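Movie reviewers wanted!

I'm Roxana, and I run Plerkora, a tiny site about the movies nobody rented twice. I need 4 new writers starting in February. 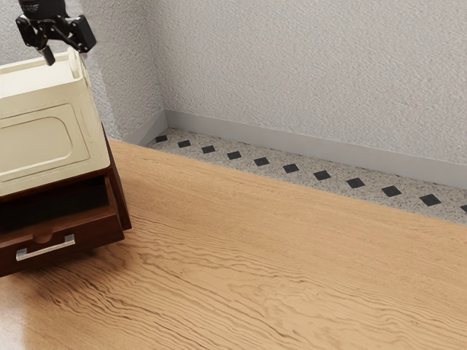
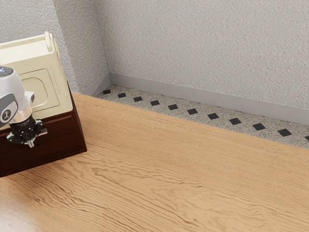

You'd send me one review a month, 485 words tops, on anything you like (bad sequels very welcome!). I pay $17 apiece, plus a $100 bonus if you stick it out for the year. No degree or clips needed, just opinions and a working spell check. Email me a short sample, and please tell me which ending you'd rewrite.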